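Udosbridge Household Textiles Group
Minutes of the meeting
October 26, 2026 | Written by Murray Leclerc

1. Minutes of May
The minutes of the May meeting were read and accepted. One correction: the shelf in the Virnasness room is 281 cm long, and the number in item 4 was wrong.

2. Folding of cloths
It was discussed how the printed cloths should be folded before they are stored. Two members prefer rolling. The majority decided for folding in three, with the leaf print on the outer side, so that the cloth can be recognised without opening it.

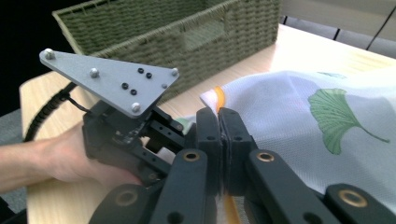

Cloths with a stain are to be kept apart and shown to Mrs Hofstetter before washing. It was also agreed that the baskets should not be filled higher than the handle openings.

3. Soft and coloured things
The question was raised where the pink things belong, as they are neither cloths nor cushions. It was agreed to keep them with the yellow and orange ones until the next meeting.

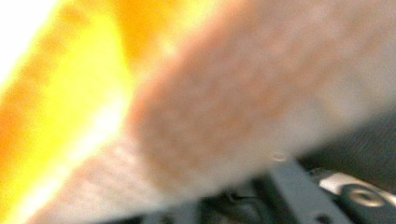

Item 3: pink, with yellow and orange beside it.

4. Purchases
Barnidetti has offered new baskets. The group may spend up to 2000 crowns. Murray will ask for the price with delivery included.

5. Any other business
The key must be returned to the hook after use. The meeting was closed at this point.

Contact: the secretary, Udosbridge Household Textiles Group | Back to top
2 comments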